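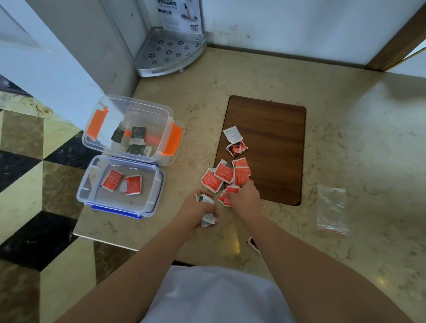
What should the budget line for a sorting cell cover in the first year? Hardware, fixtures, the demonstration hours needed to train it, and spare grippers, all on one line.

Speaker notes, equipment planning session
Last updated: September

Search this site Enter keywords Go

Slide 1. Start with the task, then the catalog. Ours is sachets: picked up by hand, grouped by color, put into clear containers. Red ones in one, dark ones in another. Let the opening photo stay up while people sit down.

Slide 2. Soft packets are the cost driver. Creased, overlapping, some half under a hand. Suction cups leak on a crease. Ask vendors for a pick rate on crumpled stock. Flat samples tell you very little.

Slide 3. Quotes. Rendby priced the arm and controller as a bundle. Thibodeaux priced them apart, with the mount extra. Tramico would only lease. Put all three on a 13-month basis before comparing. (Pause here, people copy the table.)

Slide 4. Demonstration hours. Plan is 351 hours of recorded hand work, first person view. We had budgeted 79. The difference came out of the conveyor line, now moved to year two.

Slide 5. Consumables. Finger pads, $1177 for the first order. Order with the arm. Brallow site waited on pads with the arm already bolted down.

Slide 6. Work surface. Polished stone throws glare and the cameras pick it up. Price a matte mat. Small item, goes under fixtures.

Slide 7. Latches and zip closures. Opening and closing containers is a separate task with a separate acceptance test. Leave it manual in phase one. Do not let a vendor fold it into "handling."

Slide 8. Approval sequence. Site survey, sample run with our own packets, purchase order, install. Final payment held until the sample run is repeated on site.

If time is short drop 6.

Comments (3)

packline_ohio: Does the Tramico lease include recalibration? Ours was billed separately.

mtk: Slide 3 table is not in the download.

Reader 3: We held back final payment too. Get the packet types listed in the contract.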